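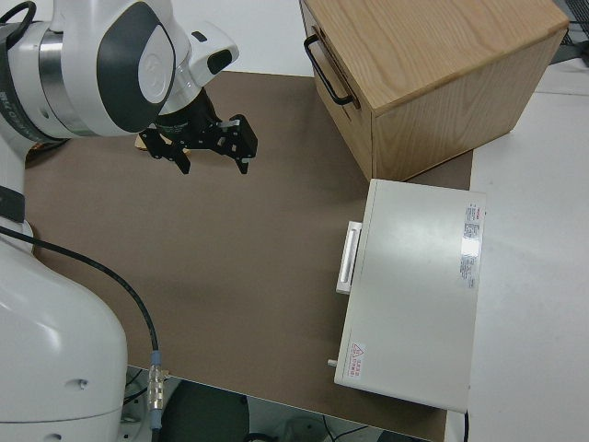

Ankica Kos, Research Lead, Land Records Group, Bresness

Wednesday, August 27, 2025 | By Ankica Kos

Print this page | E-mail this page

We use cookies to remember your settings. Accept | Manage

4. What the old sheets say, and what the ground says back

4.1 The source material

The property maps of Nirkgate exist on 1104 paper sheets, drawn by several generations of clerks who seem to have agreed on very little except the color of the ink. Some sheets carry a north arrow. A few carry a second north arrow, added later and pointing somewhere else. The scale is written on most of them, and on the older ones it is even correct along one axis.

The sheets were scanned flat, and the scans were loaded into Irnero, the parcel editor that the Bresness land office already had on its machines. We would have preferred something newer. The office would have preferred that we not touch its machines, so the choice of software was a fair compromise in that it pleased neither side. Each scan was then stretched to fit known points on the ground, and the lot lines were traced by hand. An automatic tracing step was tried first. It did very well on coffee rings.

4.2 Control points

Every map of this kind hangs from its control points, the marks whose true position is known. The town's register lists 210 of them. Most are iron pins set at street corners, and many of those corners have since been widened, paved, planted, or turned into a roundabout. We treated a pin as usable only when a field team had stood over it with a receiver and taken a fix on separate days. The register's own column for condition was of limited help, as the entry is "good" for every pin on the list, including one now under the swimming pool at the sports center.

Where pins were missing we fell back on old building corners, mainly churches and the grain store. Church corners are popular in this line of work. They are large and easy to find, and they have rarely been moved to make room for parking. Their weakness is that old survey crews often measured to the foot of a buttress and left no note of which side.

4.3 Fit between sheets and ground

For each lot corner we took the distance between its position on the stretched sheet and its position as measured in the field. Figure 3 shows these distances by decade of drawing. We expected the oldest sheets to be the worst. They are not. The sheets drawn before the first office copier arrived hold up well, and the trouble starts with the copies of copies, which grew a little with every pass and were then used as the legal record.

Figure 3. Distance between sheet position and field position of lot corners, by decade of drawing. Sheets with no stated decade are left out. Sheets with two stated decades are counted under the later one.

The spread within a single sheet matters more to a landowner than the average for the town. A whole block that sits a little too far east harms no one much, provided all the fences agree to be wrong together. A block in which one lot has moved and its neighbor has stayed put ends up in front of a judge. We therefore report the fit between neighboring lots as a separate measure, and we suggest that other towns do the same before they publish anything in color. 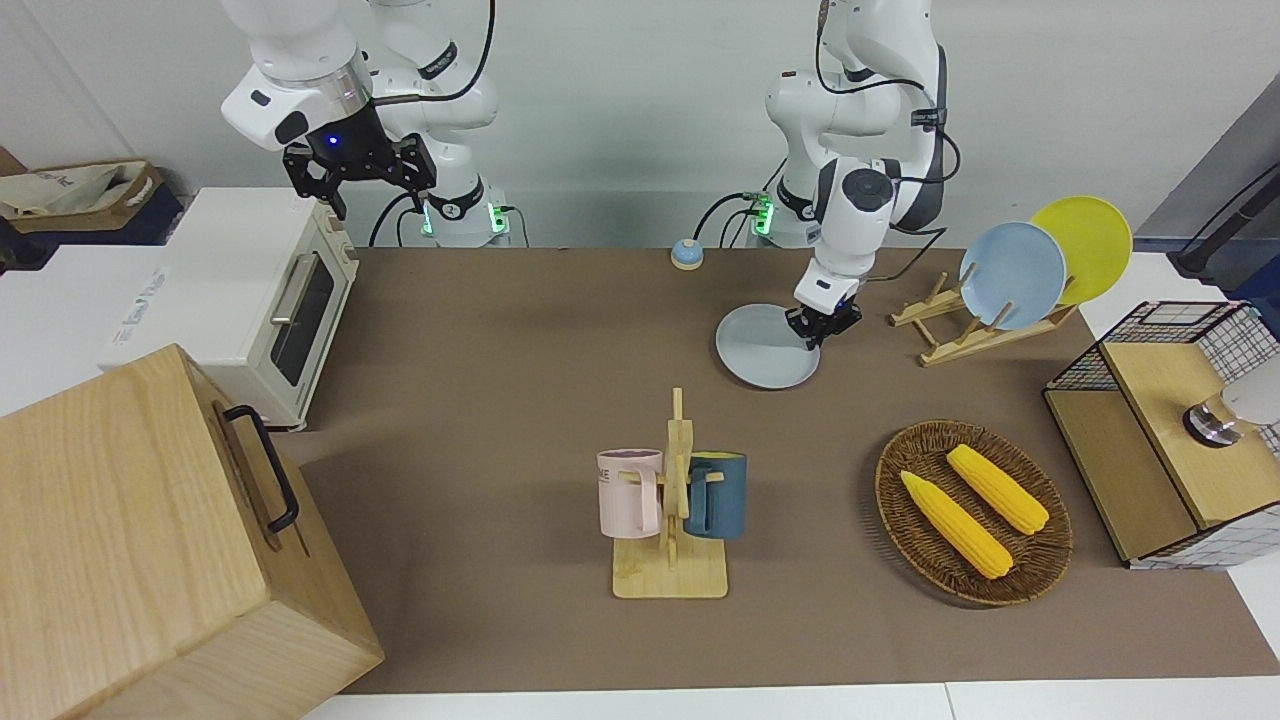 The worst neighbor-to-neighbor gaps fall along sheet edges, where two clerks drew the same street from opposite sides and met in the middle with visible regret. Our repair was simple. Both edges were moved to a shared line run between the nearest usable pins, and the change was logged against both sheets. Ilir Janevski, who ran the field work, asked for a stronger rule under which the newer sheet always wins. We tested it and dropped it, given what Section 4.3 has to say about the newer sheets. He remains unconvinced and has asked that this be recorded.

4.4 Owner review

Owners had 60 days to comment on the draft map. Roughly 2 in every 5 comments concerned lot lines. The rest concerned trees, dogs, the bus route, and the spelling of Vávra Street, which the draft had printed without its accent. The spelling was fixed first, being the one error on which the whole town agreed.

Comments about lot lines were checked against the deed and, where the deed was silent, against the field notes. We did not accept a fence as proof of a boundary. Several owners sent photographs of fences anyway, and one sent a piece of the fence. A second round of checks on the remaining sheet edges is planned for September, and until it is done the edge strips should be read as provisional and should not be used for setting out new walls.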